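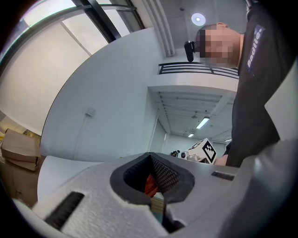

Issue 40

Search minutes Type and press Enter

Reading time: 6 min

Minutes of the January meeting, Eltitz translation and restoration group

Present: six members on voice chat, two more by text only. Pavithra Chowdary was leading the meeting and also wrote these minutes. Start at 19:00.

1. Minutes of the last meeting

Accepted with one correction. In point 4 it was written that the save menu was finished. It should say that the text of the save menu was finished. The window is still too narrow for the word "Continue".

2. State of the Erkance script

The second chapter is now complete in first draft. There remain 742 lines without translation, most of them from the harbor town and the optional talks in the inn. Hebden asked if the inn talks can be moved to a later patch. After some discussion we agreed that they stay in the first release, as two of them give the hint for the bell puzzle and a player without this hint would have to guess.

The tester Hiltton reported that the old knight speaks very formally in chapter one and quite loosely in chapter two. This comes from two translators working on him separately. Pavithra will make a short style sheet for the knight, the sister and the ferryman. Until it is ready, please do not edit their lines.

3. Names limited by the letter count

The item names can have 12 letters at most. Several names are longer in a faithful translation. The proposal to use short forms with a period ("Silv. Lantern") was not liked by the majority. The other proposal, to make the limit longer by changing the code, was explained by Hebden. It is possible for the inventory, but the shop screen reads from a different table, and there the game freezes when the name is too long.

Decision: we keep the limit and look for shorter words. The list is open for suggestions in the shared sheet, second tab. Please write your suggestion in a new column and do not replace the one of another person.

4. Font

Four votes for the thin font, three for the thick one, one member did not vote. The thin font is nicer, but on an old television the letters "i" and "l" are hard to tell apart. Hiltton will try the thin font with a wider "l" and post the result in the channel. The vote is then repeated.

5. Bugs

- The party leader disappears when one leaves the lighthouse by the back stairs. Also present in the original game. We will repair it.
- The battle music starts again from the beginning after each level message. Also in the original. Opinions were different, because some players remember it fondly. Left as it is.
- Line break in the middle of a word in the letter from the queen. Repaired during the meeting.

6. Other matters

A person has asked in the forum if we will share the patch before it is finished. The answer remains no. Pavithra will reply politely.

The next meeting is at the same hour. Hebden cannot come and will send his notes in advance.

End at 20:40.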